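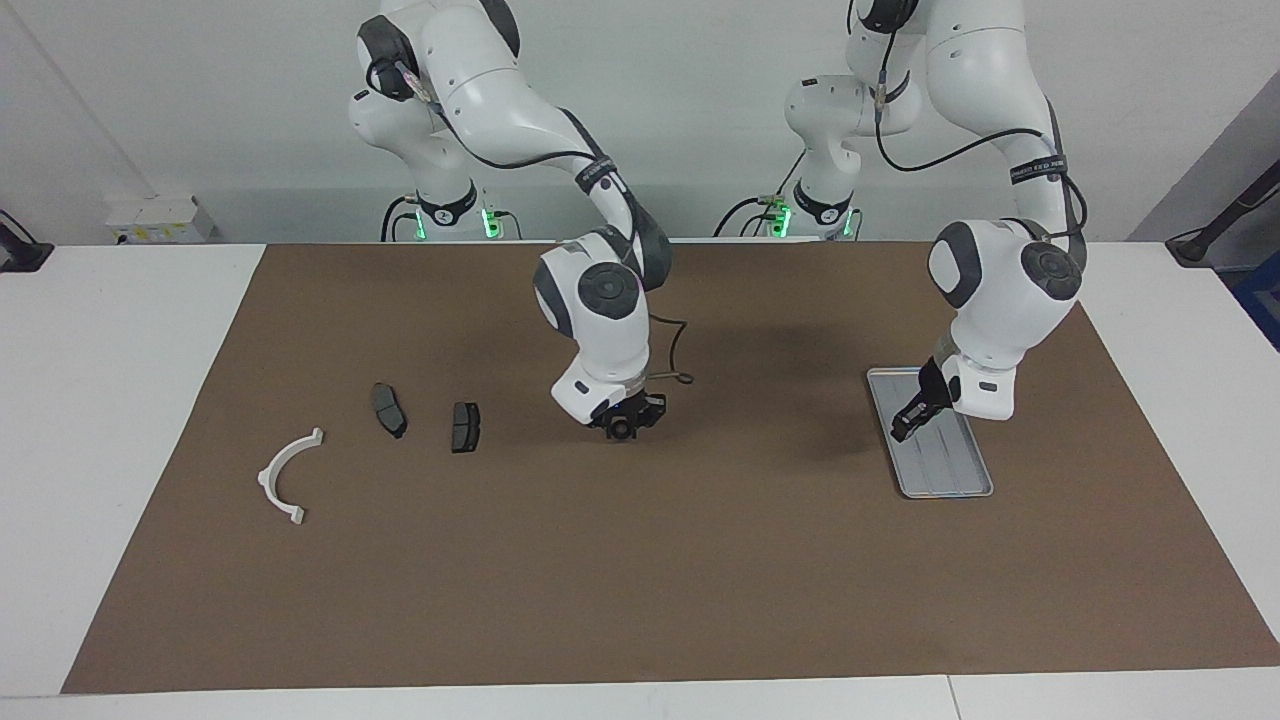

Medeiros Dual-Arm Software Group

Dredis review: a planner I'd mostly recommend

We switched our two-arm cell over to Dredis in December, so I've had a good while to get annoyed with it. The job is sorting brake pads into a metal tray, with a few odd plastic parts mixed in, and both arms share one table. That sharing is what I bought a planner for.

The good stuff first! You give it one goal and it works out both arms together, and it's quick. A typical plan took 37 milliseconds on our desktop, and the old Batard setup needed nearly 90. I also love the preview window — you scrub through a motion, see where the forearms get close, and drag a waypoint before anything moves. Anselmo Pacheco had it figured out before lunch on his first day.

Now the grumbles. Cables aren't part of the collision model, so you have to fake them with a fatter wrist, and then the planner gets shy near the mat. Dark pads on a brown mat also gave the bundled pose estimator fits (it kept flipping the longer one end for end). I swapped in Flerkance for perception and kept Dredis for planning, and the two talk to each other fine once you fix the frame names by hand. The manual skips that part completely.

Version 2 broke my saved grasps too, and the import tool only brought back the ones for the left gripper. I'm still redoing the rest.

Four stars from me. Get the trial license and try it with your own parts first.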